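Sullia Opens Free Wash Days for Well-Loved Stuffed Toys 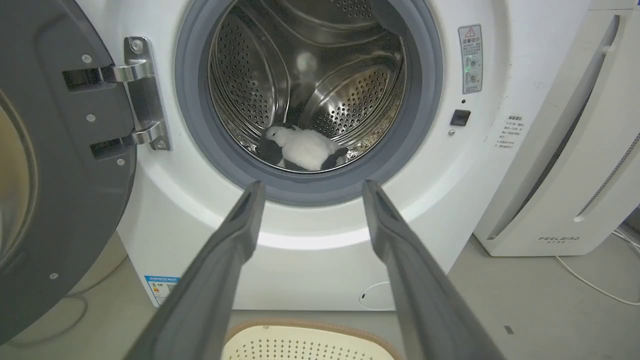

Saturday, November 15, 2025 - Sullia, the neighborhood laundry on Pranham Street, is happy to announce that its Stuffed Toy Wash Days are back for the winter, and families are warmly invited to bring in the bears, bunnies, pandas and other bedtime friends that have been dragged through one too many puddles this year.

The wash days began last winter as a small thank-you to our regular customers and grew a good deal faster than we expected, with 483 toys coming across the counter by the end of the season (and a few of them came back for a second bath!). This time we have set aside 28 appointments each week, and every family may bring up to two toys at no charge.

"Children like to look through the door and see their friend lying in the drum before we close it," said Abrehet Degefa, owner of Sullia. "We let them say goodnight, and then we choose a gentle cycle and cool water, and we take our time with the drying, which I think the parents appreciate as much as the children do."

Toys with batteries, music boxes or loose button eyes are washed by hand at the back sink, so please mention these when you drop off. Eltum, our longtime soap supplier, is kindly providing a fragrance-free detergent for the whole program.

Wash days run through the end of February. Appointments can be made at the Sullia counter during regular opening hours.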